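Minutes of the meeting, working group on machines for household work
24 January 2019, meeting room at Dresata
Chair and minutes: Estrella Galindo

1. Minutes of November
Approved with one correction. The trial at Bustos had 141 attempts, the number 114 was a typing mistake.

2. Can the arm clear a table?
The group discussed if the arm with the fingered hand can be offered to Finduvby for tidying work. The results until now are mixed. From 250 attempts with boxes, bottles and bags, 112 were finished without help from a person. Hard objects go well. Soft objects are still the problem, and the plastic bag is the worst of them. A bag changes its shape when a finger touches it, and the program then looks for an edge which is no longer there.

On the table by the window the difficulty is easy to understand: a crumpled white bag with red letters, partly transparent, and the hand above the table with the fingers slightly open. 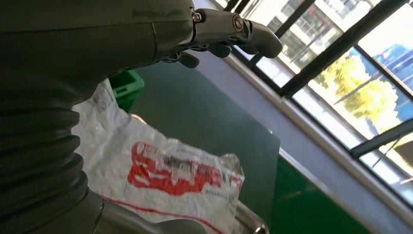
3. Light in the room
Lusex asked if the strong sun from the window makes the results worse. We do not know this yet. It was proposed to close the blinds for one half of the next attempts and to leave them open for the other half. Agreed.

4. Answer to Finduvby
Finduvby wants to know if the machine can work alone in the evening. The group's opinion is no, for the moment. A person must stay near and help with the soft things - this was also the opinion in November. The chair will write the answer and send it to all members before it goes out.

5. Next steps
Dresata: repeat the bag attempts with a slower closing of the fingers.
Lusex: make the plan for the light test.
Bustos: send 5 types of bags from the shop floor, used ones if possible.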